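The Green One

When Nana Mensah was a child in Skulport, her grandfather had a game with three blocks. He put down the red, then the yellow, and then he gave her the green and went out of the room. "You finish the house," he said. "I will not look."

She never finished it while he was away. She waited with the green block in her hand until he came back, and only then she put the roof.

He worked in the Hostidia warehouse, 400 steps from their door, and his hands smelled of rope. He said little. When she was nine he moved inland to Bainbridge for his lungs, and they played only in November, when the boats did not go. The last time, his fingers were shaking, but he still placed the red one straight. She remembered this better than his voice.

Now she was older than her mother had been then, and she stood beside a white table with two cups of tea, one for her and one for Pronlow, who was late as always. There was a black square on the table. Red was in its place, and yellow was on it.
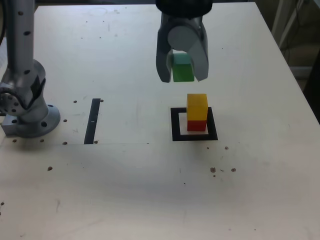 The Roof

She put the cups on the windowsill and did not sit. In the corridor somebody was laughing, then a door closed.

"You finish the house," she said, very quietly, in the language of Skulport.

She wanted to turn her back, as he did. She tried it - she looked at the wall and the coats. But she was still the child from that room, and she turned around again to see the roof.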